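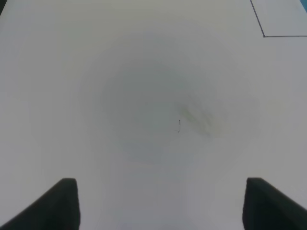 My gripper arm keeps missing small parts and I'm running out of ideas. It's a tabletop arm I've been putting together since January at the Lumton shared shop, with a Drummond controller board and two printed fingers, and the camera rides on the wrist looking straight down. The software (Omungate, the free version) is supposed to find a part on a plain surface, center over it and close. With big stuff it's fine. With M3 nuts it keeps locking onto junk. Look at that big soft gray patch in the middle with the fingers wide open just below it -- there's no part there, and the thing still reports a pickup target. I ran it 38 times last night with no part out at all and it tried to grab something on most of them. I've changed the threshold, changed it back, redone the camera calibration, and swapped the USB cable for no good reason. Is this lighting, or is my detection just bad? I'd really like to avoid buying another camera!

benchrat_257
Posted 11/22/22

Bit of both, I'd say, but start with the cheap stuff. There's a tiny dark squiggle just right of center, could be a fiber or a scratch, and a faint smudge next to it. To a blob detector set up for nuts, that little mark is a pretty tempting target. Wipe the surface down and run it again. If the mark won't come off, put a clean sheet of matte paper over the whole area and see if the false hits go away.

The gray patch could be the arm blocking your overhead light, or it could be the camera itself. Easy way to tell: leave the arm where it is and wave a desk lamp around. If the patch moves or fades, it's light. If it stays put, save a blank shot at your working height and have the software divide it out. In my version of Omungate that's under Preprocess, then Flat Field, and it's off by default (why??). Mine was hopeless until I turned that on.

I'd also set a minimum area. My first one was set to 2 pixels, so every crumb on the bench was a part. And mask off the top right corner while you're in there -- you've got a thin line making a hard corner, and edge finders love those.

toolcrib_moth

Get a Zudov ring light, problem solved.

slowservo

I'd hold off on the ring light till you've done the lamp thing. I put one on mine and got a bright donut on anything shiny, nuts included, so then I was chasing that. What ended up working for me was a strip light off to each side with baking parchment taped over it. Looks awful, works great.

One more thing, check whether auto exposure is on. Mine was, and every time the dark fingers opened or closed the whole picture got brighter or dimmer and my threshold meant nothing. Lock the exposure with the fingers open, then do your tuning. Oh, and write your settings down before you start changing them, I lost a whole evening to that.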